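We use cookies to remember your cart and to see which pages get read. By staying on this page you agree to our use of cookies. Accept / Manage settings

Duketance Ward Desk
Folding mobile office desk for council members, district aides and youth liaison offices
Made by Skomine. Item 853.

We love this desk! It folds out into a proper place to sit down with residents, at a bus station, in a school gym or in a corner of the farmers market, and when office hours are over it closes up like a suitcase and goes back in the trunk of a regular car.

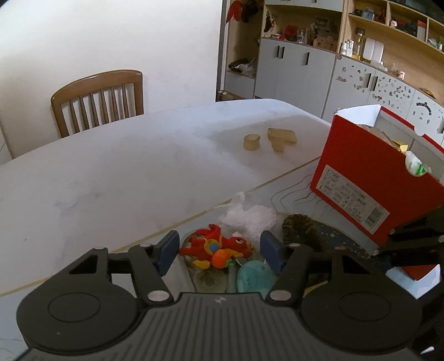
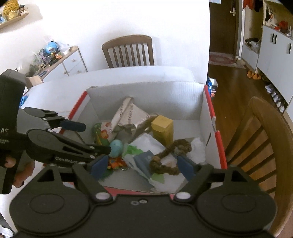 Has anyone used the Ward Desk for a youth forum where most people stay standing? We run ours in the high school lobby in Tennant and the kids never sit down, they just want to drop a card and go to lunch.

Yes, and it works very well that way. Pull the legs out to the second stop and the top comes up to standing height. Put the card box at the front corner and leave the stools in the car. The Tennant youth liaison office has been using one like this since December, and they asked us for a second card box so that one could stay at the school between visits. We now sell the box by itself for that very reason (see the parts list further down).

What the desk does

Most district offices we talk to have the same trouble. The people who come in during the week are the people who already know where the office is. Younger residents, shift workers and anyone without a car hardly ever show up, so the same handful of street light and drainage complaints gets written down over and over. Going out to meet people helps a lot, but an aide with a clipboard on a bench looks like somebody selling phone plans! A desk with a sign on it tells people who you are before you open your mouth.

The Ward Desk has a writing top with a raised lip so pens don't roll off, a locking drawer for filled-in forms, a slot for the card box and a sign rail across the front. The sign rail takes a printed panel with the member's name, the ward number and the phone number of the office. Panels slide out from the left, so two members can share one desk and swap panels between sessions. Several offices in Predow do this and keep the desk at the town hall, signed out by the day.

There is room on the resident's side for a wheelchair to pull all the way in. The first version had a crossbar there and we were glad to see Skomine move it to the back.

Size and weight

Folded, the desk is 20 inches deep with a handle on the long side. It weighs 26 pounds with the drawer empty. One adult can carry it a fair distance, though if you're parked at the far end of a fairground you will be happy to have the wheel kit. The wheels clip on without tools and come off again for storage.

Comment cards

Every desk ships with a starter pack of comment cards in English and a blank master you can use for any other language your residents speak. The card asks for the street, the problem, and whether the person wants a call back. It deliberately leaves out party, age and date of birth. You can add lines to the master, but please keep it short - the offices that added a full page of questions got a lot of half-finished cards.

If you hold office hours often, the big carton of 4,000 cards is the better buy. The cards are plain stock with no coating, so any ballpoint or pencil will write on them, and they go through an ordinary office scanner.

A tip from Predow that we like very much: stamp each card with the place where it was filled in. When the drawer is emptied at the end of the month, the member can see which stops are bringing in new streets and which ones are hearing from the same block again. They moved their library stop to the skate park after one summer of doing this, and the skate park is now their busiest.

Wind and rain

The desk is fine outdoors on a dry day. In wind, hang a bag of sand or a water jug from the hook under the top. The sign panel is the part that catches the gusts, and it should come off if the flags nearby are standing straight out. A rain cover is available for carrying and storage. It is not a tent, and cards left on the top in a shower will get soaked.

Buying with public money

We accept purchase orders from city, county and school district offices and can split an invoice between two departments. If your rules call for three written quotes, write to us and we will send ours on letterhead with the item number and shipping shown as separate lines. Please check with your clerk before ordering a panel with a member's name on it during a campaign period! Rules differ from one place to the next, and plenty of offices order a second panel that says only the ward number, so the desk can keep going out right up to the election.

In the box

Ward Desk with drawer and two keys
Two folding stools
Card box with lock
One blank sign panel
Starter pack of comment cards and blank master
Hook for weight bag

Sold separately

Extra card box
Printed sign panel, one or two sided
Wheel kit
Rain cover
Carton of comment cards

Care

Wipe the top with a damp cloth and mild soap. Put a drop of light oil on the leg stops once a year, or sooner if they start to squeak. Lost keys can be replaced if you have the number stamped on the lock, so write it down somewhere at the office. Skomine keeps leg parts and drawer locks in stock for the older desks too, including the ones with the crossbar.

Page updated 8/2/20

Get our newsletter: new outreach gear and notes from district offices, once a month. Enter your email address to sign up. You can unsubscribe at any time.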